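Visite chez Reltimico : le logiciel derrière la table à deux bras

Compte rendu mis en ligne le 31 mars 2018

Reltimico occupe l'étage d'un ancien dépôt, à 16 minutes à pied de la gare de Zondgate. La société ne fabrique pas de bras. Elle écrit ce qui tourne dessus : un planificateur appelé Ullo, et une couche de perception, Brekke, qui lui fournit la position des objets. Les portes étaient ouvertes aux intégrateurs et aux enseignants pour l'après-midi. J'y suis allé pour Brekke, et j'ai passé la moitié du temps sur Ullo.

La visite commence par un écran. On y voit le graphe des tâches, les journaux qui défilent et une vue en trois dimensions des deux bras avec leurs volumes de collision. La table de travail est à quelques pas, dans la même salle que les bureaux. Les objets sont de la vaisselle en plastique et des peluches. Les peluches posent plus de problèmes que la vaisselle : elles se déforment, leur contour change selon la façon dont on les pose, et le modèle géométrique appris la veille ne vaut plus grand-chose après une prise.

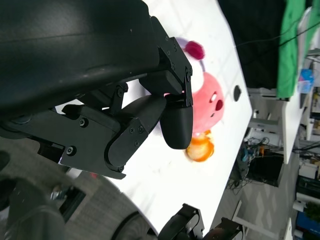
Brekke travaille sans modèle CAO. Chaque caméra produit un masque par objet, et les masques sont ensuite fusionnés dans un repère commun, celui de la table. La caméra de tête sert à savoir ce qui est présent. Les caméras de poignet servent à l'approche finale, là où le doigt du préhenseur cache une partie de l'objet à saisir. Le logiciel garde alors en mémoire la dernière estimation de la partie masquée et lui attribue une incertitude qui grandit avec le temps. Au-delà d'un seuil, Ullo demande un recul du bras et une nouvelle prise de vue.

J'ai demandé combien de fois cela arrive. Sur la dernière série enregistrée, 1814 tentatives, un recul a été demandé à peu près une fois sur 16. Le chiffre est affiché dans le tableau de bord, avec la possibilité de rejouer chaque cas. C'est un bon outil : on choisit une tentative, on déplace le curseur, et toutes les vues restent synchronisées avec les efforts articulaires.

Étalonnage et coordination

Le point le plus discuté dans notre groupe a été l'étalonnage main-œil. Chaque caméra de poignet a sa propre transformation, enregistrée dans un fichier versionné avec le code. Une vérification courte se lance au démarrage, et si l'écart dépasse 2 millimètres le système refuse de passer en mode automatique. On peut forcer le passage, mais le journal le note en rouge.

Pour les deux bras, Ullo ne calcule pas une trajectoire unique à quatorze axes. Il planifie chaque bras séparément puis cherche un décalage temporel qui évite les conflits. La zone commune au milieu de la table est gérée comme une ressource : un bras la réserve, l'autre attend ou contourne. La méthode est moins élégante qu'une planification conjointe -- l'équipe le reconnaît volontiers -- mais elle répond vite et se débogue facilement.

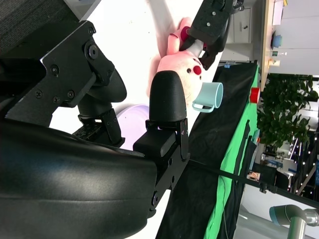 Le cas du transfert d'un bras à l'autre est traité à part. Il faut que les deux préhenseurs occupent la zone commune en même temps, et la règle de réservation est donc suspendue pendant la durée du geste. Ullo passe à ce moment en commande d'impédance sur les deux côtés, avec une raideur faible. Je n'ai pas pu obtenir les valeurs de gains. On m'a répondu qu'elles changeaient trop souvent pour être publiées.

L'écriture des tâches se fait dans un fichier texte, avec des verbes simples : saisir, poser, dégager, attendre. Le mot « sur » a demandé beaucoup de travail. Une peluche posée sur une assiette déborde presque toujours, et un test strict d'inclusion des contours échoue. Brekke calcule maintenant la part de la surface projetée qui se trouve à l'intérieur du rebord, et le seuil est un paramètre de la tâche. Avec une tasse, on peut le laisser très haut. Avec une peluche en forme d'animal, on le baisse franchement.

La détection part toujours de la vue d'ensemble. Une tasse, une peluche rose, une assiette et une peluche ronde rayée d'orange donnent quatre étiquettes, et le trou rond du plateau doit rester hors de la liste. Il a longtemps été pris pour un petit objet sombre. Un masque fixe de la table règle la question, à condition de le refaire quand on change le plateau. 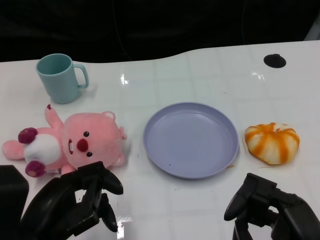

Reprise sur erreur

Une tâche peut être interrompue à n'importe quel verbe. Ullo conserve l'état attendu avant et après chaque étape et compare avec ce que Brekke observe. Quand les deux diffèrent, il cherche l'étape la plus récente dont les conditions de départ sont encore remplies et repart de là. Le nombre de reprises est limité à 6, ensuite le système appelle l'opérateur.

La question de la fin de dépôt m'a paru la moins résolue. Le doigt qui se trouve au-dessus de l'objet cache précisément la région qui permettrait de juger. La version en cours combine la vue du poignet et l'ouverture mesurée du préhenseur. Une autre est prévue pour juin, avec une vérification par la caméra de tête une fois le bras retiré.

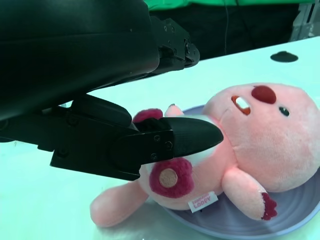
La peluche rose, en partie sur l'assiette, vue par la caméra de poignet.

Informations pratiques

La visite dure deux heures, questions comprises, et se fait par petits groupes. Les démonstrations sont commentées en français, la documentation du logiciel est en anglais. Le format des journaux est ouvert et un lecteur gratuit est fourni à la demande, sans les données. Ullo et Brekke s'achètent ensemble ou séparément -- Brekke seul fonctionne avec un autre planificateur, mais on perd alors la demande automatique de recul.

Il n'y a pas de stationnement devant le bâtiment. L'entrée se fait par la cour, deuxième porte.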